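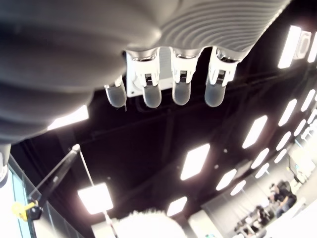

Main robotique vue du dessous, les quatre doigts vers le bas.

Cahier d'atelier, sellerie parapente biplace, site d'Okside
16 octobre
Présents : J. Won, C. Park, moi (K. Koller)

Objet : adaptation de la sellette passager pour les vols accompagnés de personnes à mobilité réduite. Suite des remarques de Gunnlaugur Grímsdóttir après les baptêmes de Puvcombe.

1. Assise
Planchette d'origine trop courte pour un passager sans contrôle du bassin. Au gonflage, le bassin glisse vers l'avant et la ventrale remonte sous les côtes. Repris le gabarit de Corinne, avec relevé latéral de 5 cm de chaque côté et mousse dense à l'arrière seulement. Essai au portique avec Jin-sol en passager inerte (consigne : ne rien tenir). Bassin stable en position de vol. En position de course, il glisse encore un peu à gauche. À revoir : tension de la cuissarde gauche, ou couture d'attache décalée. Je penche pour la couture.

2. Maintien des jambes
Deux sangles au-dessus du genou, reliées par une entretoise souple. La première version serrait trop, marque nette sur la cuisse de Jin-sol au bout de quelques minutes. Sur un passager sans sensibilité cutanée, inacceptable. Passé à une sangle large doublée néoprène, boucle à ouverture rapide côté pilote. L'ouverture d'une seule main gantée fonctionne, gants d'hiver compris.
Rappel pour le pilote : vérifier les plis du pantalon avant fermeture. À ajouter à la fiche.

3. Chariot de décollage
Masse relevée avec la nouvelle sellette montée, sans passager : 948 g de plus que la configuration précédente, presque tout dans les ferrures. Thaddeus Lindgren propose de percer les platines. Je ne perce rien avant d'avoir refait le calcul au droit des écarteurs.
Voie arrière portée à 668 mm. Meilleure tenue en dévers sur l'herbe de la pente école. Par contre le chariot ne passe plus le portillon du décollage d'Ekley, il faudra faire le tour par la piste. Demander à Gunnlaugur si l'éleveur accepte qu'on ouvre la grande barrière.
Roue avant : jeu dans le palier, remplacé la bague. Rien d'autre.

4. Suspension et écarteurs
Points d'accroche passager remontés d'un cran. Le pilote voit mieux par-dessus l'épaule, mais à l'atterrissage il perd de l'appui. Corinne préfère l'ancien réglage, Jin-sol le nouveau. On garde les deux positions, repérées au fil rouge (basse) et au fil bleu (haute). Mousquetons contrôlés, doigts et bagues libres, aucune marque d'usure.

5. Reste à faire
- Reprendre la couture de la cuissarde gauche, fil poly, double point.
- Deuxième essai au portique, avec le harnais thoracique Catacutan en option.
- Fiche pilote : plis du pantalon, ordre de fermeture, ordre d'ouverture à l'atterrissage.
- Calcul des platines (moi).
- Gonflages au sol à Ekley, vent faible, sans décollage. Date à caler avec Gunnlaugur.

Note de C. Park, ajoutée en fin de journée : la mousse arrière prend l'humidité. Housse amovible à prévoir, patron sur l'étagère du fond avec les chutes de cordura.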